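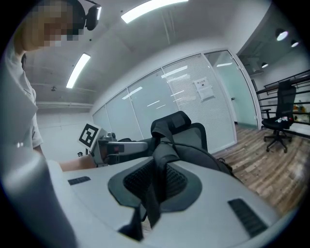 4. Setting Up Featured Dishes

Last updated: Sunday, February 9, 2020

This section covers adding a featured dish to the Muvness menu system, sending it to the kitchen printer, and taking it off the menu at the end of its run. It applies to the back office and to the handheld order pads. Guest-facing web menus are covered in Section 7.

You need a Manager or Menu Editor login. A Server login can view featured dishes and mark them sold out but cannot create or change them.

4.1 Before You Start

Have the following at hand:

- The full name of the dish as it should print on the guest check
- A short name for the kitchen ticket, 26 characters or fewer including spaces
- The price, before tax
- The allergen list, signed off by the kitchen
- The station that will prepare the dish
- Start and end dates

The base menu must already be published. If the top bar shows "Draft changes pending," publish or discard those changes first (see Section 3.6).

CAUTION: Do not edit the menu on two back office stations at the same time. The station that saves last overwrites the other, and no warning is shown.

4.2 Creating the Dish

1. From the Home screen, select Menu, then Featured.

2. Select New Dish. A blank record opens with the next free item number filled in. In the screens used for this guide the number is 236.

3. Enter the full name in Guest Name. Capital letters and accents print as typed.

4. Enter the short name in Kitchen Name. Abbreviate the garnish before the main ingredient. "SEAR TUNA/RICE/SCAL" can be read on the line; "ST RC SC" cannot.

5. Enter the price. Use a period for the decimal. If you leave the cents blank, the system fills in 00. To end all featured prices in the same figure, such as 98, set it once under Settings > Pricing > Default Cents.

6. Choose a tax group. Most hot and cold food uses Group A. Dishes sold with a paired drink must use a split group.

7. Select Save as Draft.

The dish now appears in the Featured list with a gray marker. It can't be ordered yet.

NOTE: The item number is permanent. If you delete a draft, its number is not used again, and gaps in the list are normal.

4.3 Adding Allergens

1. Open the draft and select the Allergens tab.

2. Mark each allergen as Contains, May Contain, or Free From. There is no default. A dish with any line left unset cannot be published.

3. In Source, enter the name of the person who approved the list.

4. Select Confirm, then enter your PIN.

CAUTION: Copying an existing dish also copies its allergen settings. Check every line after copying. Sauces and marinades are the most common source of error, particularly soy, sesame, and wheat.

If the kitchen changes a supplier while a dish is being featured, reopen the tab and confirm the list again even when no line changes. The record keeps both confirmations.

4.4 Choosing Options

Options are the choices a server is asked for when the dish is ordered, such as spice level or a side.

1. Select the Options tab, then Add Group.

2. Name the group. Servers see this name at the top of the order pad.

3. Add each choice on its own line. Enter an added charge if there is one, or leave the field at zero.

4. Set Minimum and Maximum. For a choice the server must make, set both to 1. For a choice that can be skipped, set Minimum to 0.

5. Drag the groups into the order in which servers should be asked.

NOTE: More than four groups will push the Send button off the first page of the order pad. Combine groups where possible.

A group can be marked Shared so that other dishes may use it. Any change to a shared group takes effect on every dish that uses it as soon as the menu is next published. To see which dishes those are, open the group and select Used By.

4.5 Sending the Dish to a Kitchen Printer

These steps are written for the Calten ticket printer. Other printers are set up in the same place, but the names of the fields may differ.

1. Select the Routing tab.

2. Choose a station from the list. If the station you want is missing, it has not been assigned a printer. Go to Settings > Stations and add one.

3. For a dish finished at a second station, turn on Split Ticket and choose that station as well. Both tickets print together unless a delay is set.

4. Check that the station code shown beside the printer name matches the label on the printer. At the Rodport training kitchen, for instance, the cold station is 922.

5. Select Print Test Ticket.

The test ticket should show, from top to bottom, the word TEST, the station code, the Kitchen Name, and all option groups. If the Kitchen Name wraps onto a second line, the printer is set to large type. Either shorten the name or change the type size under Settings > Printers.

If nothing prints:

- Check that the paper cover is closed. The light blinks slowly when it is open.
- Confirm that the printer and the back office station are on the same network.
- Turn the printer off, wait ten seconds, and turn it on again.
- Print a test ticket for a dish already on the base menu. If that one prints, the fault is in the routing of the new dish, and you should repeat steps 1 through 4.

CAUTION: Test tickets use the same paper as live tickets. During service, tell the station before you print one, and remove it from the rail.

4.6 Scheduling and Publishing

1. Select the Schedule tab.

2. Enter a start date and an end date. The dish becomes available at the start of the business day, which may not be midnight. The start of the business day is set under Settings > Hours.

3. To limit the dish to certain meals, select Lunch, Dinner, or both. If neither is selected, the dish is available at all hours.

4. Enter a portion count if the kitchen prepares a fixed number. Leave the field empty for no limit. Do not enter zero, as this publishes the dish already sold out.

5. Select Review. Any missing field is listed in red.

6. Select Publish.

Order pads update the next time they return to the table list. A pad with an open order keeps the old menu until the order is sent or saved.

NOTE: Sites with more than one dining room can publish to each room separately. The Vlachou layout, supplied with the system as a starter file, has two rooms and a bar. In that layout the bar does not receive featured dishes unless Include Bar is turned on.

4.7 Marking a Dish Sold Out

Any login can do this.

1. On the order pad or at a station, press and hold the dish name.

2. Select Sold Out.

3. Choose Until Tomorrow or Until Changed.

The name is then crossed out on all pads. Orders already sent are not affected. An order that has been started but not sent will show a notice when the server presses Send, and the server must remove the dish or choose another.

When a portion count is in use, the dish is marked sold out automatically at zero. A voided portion is added back to the count only if the void reason is Not Made.

4.8 Ending or Extending a Feature

A dish leaves the menu at the close of its end date. To extend it, change the end date and publish again before that time. After that time, the dish moves to the Past list and must be restored.

To restore a dish:

1. Select Menu, Featured, Past.

2. Find the dish by name or item number.

3. Select Restore as Draft.

4. Check the price, confirm the allergens again, and enter new dates.

5. Publish.

To move a dish to the base menu permanently, open it and select Move to Base. Choose a category. Sales totals from its time as a featured dish stay with it, and reports covering both periods show a single line.

CAUTION: Move to Base removes the portion count and the meal limits. Set them again under the base menu record if they are still needed.

4.9 Change Record

Every save, publish, and sold-out action is written to the change record under Reports > Menu Changes. Each line gives the login, the time, and the old and new values. The record can be filtered by item number but not edited.

Section prepared by Shahnaz Jayawardena. Printer steps checked by Ashraful Herath.

Continue to Section 5, Daily Price Changes.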